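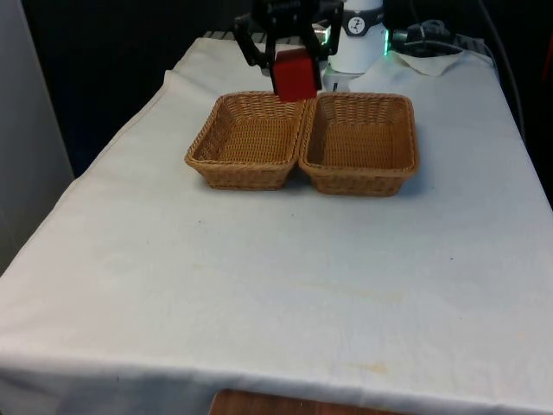 Photo: Urero / Veltport site

Robot arms at Veltport: questions from staff

Monday, May 28, 2018

What is changing?
Two robot arms are joining the sorting line at Tastera's Veltport packing site. They pick up single items and set them down in baskets. Urero supplies the arms and does the setup.

When does it start?
Setup and testing run through the end of June. The arms will work the day shift only until the site manager signs off on nights.

Will anyone lose their job?
No layoffs are planned as part of this project. The 16 people now on hand sorting stay with the company at their current pay grade. Some will move to packing or quality check. Talk to your shift lead if you have a preference.

What will the arms do?
Pick and place, one item at a time. The test shown in the photo uses a red cube and two wicker baskets. Mixed cartons, damaged goods and anything over the weight limit stay with people.

Who decides what goes in which basket?
Orders come from Azar, the same system you use at the scanners. You can override it at the station screen.

Can I work next to an arm while it is running?
Only if you have done the safety training. Stay behind the yellow floor line otherwise.

What if it drops something?
Press pause, wait for the arm to stop, then pick the item up. Log it in Azar under "Handling."

Are there new targets?
The line target stays at 1,454 items per shift. Individual pick rates will no longer be posted.

Is the training paid?
Yes, at your normal hourly rate. There is also a one-time payment of $200 for staff who qualify as station operators.

Where do I send other questions?
Use the box outside the break room or the project page on the staff site.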